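24 Dec 2022
By the Olholm Letter staff

The man who answers the complaints

The complaints officer at Burnness, a ferry company with 11 sailings a day and opinions on most of them, keeps his phone face down while we talk. It buzzes anyway. The day before Christmas is not a quiet one in his line of work, and he has given me until his tea goes cold.

He took the job after a long stretch at a hardware store in Flanagan, where people yelled at him about paint. "It was good training," he says. "Someone who's bought the wrong white will say things to you they wouldn't say to a dog."

He agreed to the interview as long as I left his name out. He shops locally.

This year he has had 377 written complaints, and he has answered every one of them himself. The company would be happy for him to use a form letter. He tried it for a week. "You get a form letter, you write back angrier. Then I've got two letters. I'm lazy, so I do it properly the first time."

The most common subject is lateness, followed by the price of the soup. Weather gets its own folder. One passenger from Brernach writes each winter to say the crossing was rough and to ask what the company intends to do about it. He used to explain about wind. Now he writes back that the matter has been noted, and she seems to prefer it.

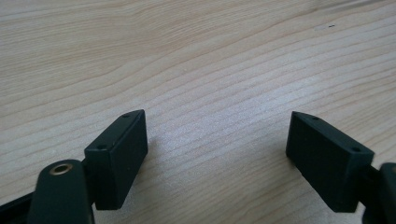
I ask whether anyone ever writes to say something nice. He thinks for longer than I'd like.

"A fellow wrote to say the toilets were cleaner than he'd expected. I read it a few times. I decided it was nice."

He has rules. He never replies before lunch. He never uses the word "unfortunately," which he says makes people's necks go red. If the company was wrong, he says so in the first line, and if the passenger was wrong he gets to it by the third paragraph, when they've settled down. The longest reply he ever sent ran to 2 pages and concerned a birthday cake that had been stored under a bicycle.

"We paid for the cake," he says. "I'd like that on the record."

Refunds he can approve on his own up to 300 dollars. Past that he has to go upstairs, where he says they are much more generous than people imagine and much slower than anyone would believe. One cheque took so long that the passenger complained about the cheque, and was sent a voucher, and complained about the voucher.

Does he complain himself? He looks a bit caught out. Last December he wrote to the company that sold him his kettle. The lid wouldn't stay shut. He drafted it, let it sit overnight, took out an adjective and mailed it. The answer came back in four lines, and the first word was "Unfortunately."

"I was livid," he says. "I went for a walk around the harbour."

He still has the kettle. He holds the lid down with a spoon.

The phone buzzes again and this time he turns it over. The afternoon boat is late leaving Olholm, and somebody already wants to know whose fault it is. He reads it through, puts the phone in his pocket and finishes his tea. It isn't lunchtime yet.

Recent items
Winter ferry timetable: what's changed
Flanagan rink to stay open over the holidays
Letters: the soup, again

Comments (3)

saltyboots: I'm one of the 377. He was very polite and I still think I was right.

Harbour Road Reader: Would like to hear more about the bicycle. Whose cake was it?

mildly_seasick: The soup is nine dollars. Put that in your folder.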